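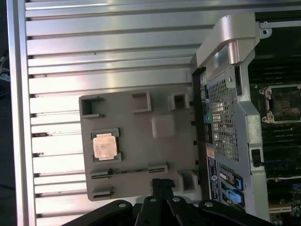
Pekwood parts tray, revision 12. The tray is a flat printed plate for keeping a processor and its memory in known places while a desktop computer is open on the bench. It was drawn by Rosser and passed to us at Gramik with the claim that it would end lost and bent parts. We have used it through one round of rebuilds and are less sure. The processor sits lid up between its two corner supports, which we like. The memory stands on edge in a slotted holder at each end, which we like rather less, and the raised blocks and brackets along the top have uses that the drawings never spell out.

This file covers the tray and how we lay out a rebuild with it. It does not cover choosing parts, and it will not tell you whether your board accepts your processor. Check the board maker's list, then check it again if the board came second-hand.

Contents of the folder

tray/ holds the drawings, one file per revision. Revisions before 9 have a shallower processor seat and should be left alone.
sheets/ holds the bench sheets, filled in by hand and typed up later. Expect spelling mistakes.
log.csv holds 1731 rows, one for each time a part was put down or picked up. The "reason" column is blank in most of them.
old/ is old. We keep meaning to clear it.

Setting out

Put the tray on the flat part of the bench, next to the case and clear of the edge. Lay the case on its side with the board facing up. The Mirer bench guide says to put the tray on whichever side your stronger hand is on. We tried both sides and could find no difference in the log, though the log is not a good enough record to settle it.

Seat the processor first, then the memory. Pick the processor up by its edges. The lid smudges easily and the smudges do no harm on the tray, but wipe them off before any paste goes on.
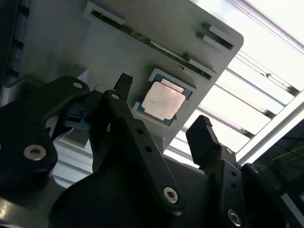 Processor in its recess, with the long narrow board held by tabs further up the tray.

The recess is the best thing about the design. It is shallow and a processor can still sit slightly turned in it. Rosser's notes describe the fit as "self-aligning". We would call it roomy. If the part looks askew, straighten it before you reach for it again, or you will carry the slant with you to the socket.

The memory holders are tighter. On two of our prints they were too tight, and we opened the slots with a strip of fine paper. The drawings give no tolerance for the slots at all, so print one and try it with a dead module before you trust it with a good one.

Working in the case

Desktop towers vary a good deal, and the advice in the Mirer guide seems to have been written by someone with a very tidy one. Ours have a drive cage standing over a knot of power cables, and the cables get in the way of everything. Tuck them down before starting. Leave the graphics card where it is unless it blocks the socket or the memory slots. Taking it out "for safety", as the guide suggests, means one more part on the bench and one more chance to drop a screw.

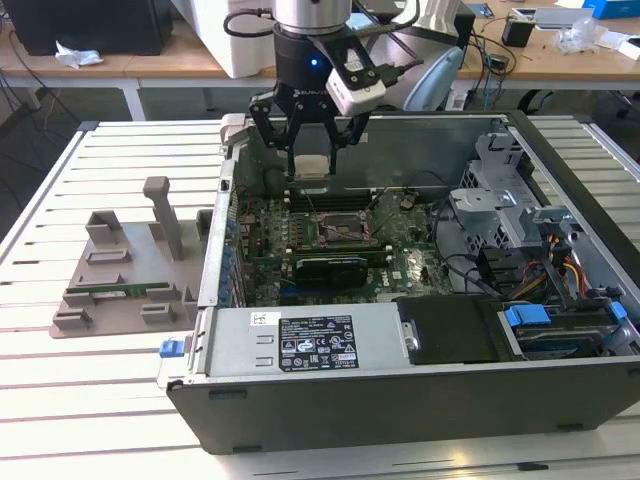 Case on its side, socket empty, graphics card left in. The drive at lower right is on blue rails.

Drives can stay in their bays too. We have yet to see a convincing argument for pulling them to change a processor.

Do not leave the socket open over a tea break. Dust is the obvious worry — a dropped screw is the bigger one.

Fitting the processor

Match the corner marks, lower the processor straight down and let go. No pushing. Screws on the metal frame are turned a little at a time, going from one to the other. People will tell you that a certain number of turns is right. It depends on the frame, and we stopped writing the number down.

Read the board lettering before filling memory slots. With a bank on each side of the socket it is easy to start on the wrong one, and the order printed in the manual matters more than what looks neat.

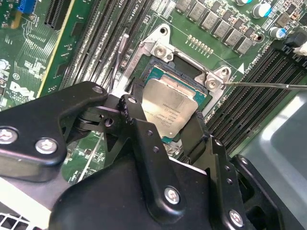

Processor seated, Intel logo on the lid. The memory bank to the right is marked "CPU0 DIMMS".

What the log can and cannot show

Of the 1731 rows, 105 are marked "refit", meaning that a part was put back and then lifted again. It is tempting to read that as a fault rate. Please don't. Some refits were plain practice and the sheets do not say which. Nearly 1000 rows come from the same case, so anything you conclude about towers in general is really a conclusion about that one.

There is no set of rebuilds done without the tray to compare against. Until there is, "the tray helps" is an opinion. It is one I partly hold.

Known problems

The plate slides on a slatted bench top. A bit of rubber mat helps.
Long modules have not been tried.
The time column before September was filled in from memory.

Last edited March 30, 2026. Corrections are welcome, preferably with a bench sheet attached.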